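Home | News | Visits | Gallery | Contact

Open day at Liltier, June 12, 2020

Liltier opened its upstairs workroom to visitors for one afternoon, and 38 people signed up. We went through in groups so that everyone got a fair look. The robots were set up for household jobs, mainly putting shoes on a rack. Ademir Sampaio ran the demonstration and took questions between rounds. He has worked on the hands since the group moved over from Warken. 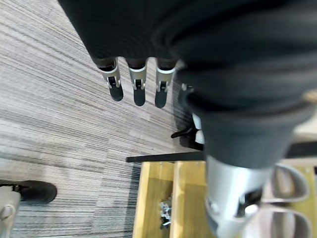 Three fingers and the wrist over the carpet, with the wooden dividers below.

The first question from our group was about the cloth. Sampaio said the sleeves keep dust out of the joints and are changed every 100 hours. He also said the fingertips wear faster than anything else on the hand, and he passed an old set around the room.
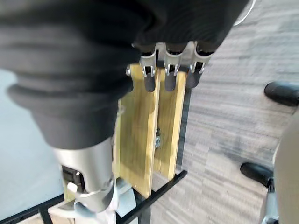 Photo: Ospina / Liltier

Each round was limited to 14 minutes, with a short break to put things back. Visitors could stand along the wall or watch the camera views on a monitor by the door. Most people did both.
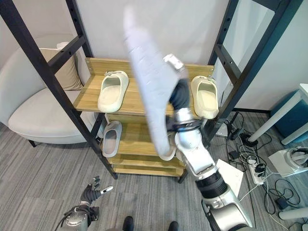
Slide sandals on the shoe shelf, and one in the right gripper.

Sandals came up a lot in the talk afterward. They have no laces to get in the way, but they are light and the open shape makes it hard to choose where to hold them. The team started on them in May and plans to move on to boots. 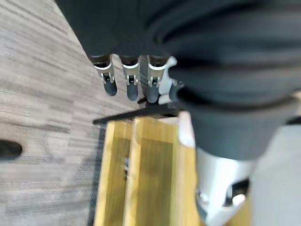

Sampaio spent the last part of the visit on how the hand comes in close to furniture. An arm that is a little too low will bump the rack and shift it, and then every later move is off. Narrow parts need the most care, such as the thin black bar along the top of the yellow wood, with the three fingertips right over it. He said edges like that are where new operators slow down, and he would like them to.

The next visit is being arranged with Fotitz and will be limited to 18 places. Names can be left at the front desk or sent through the contact page.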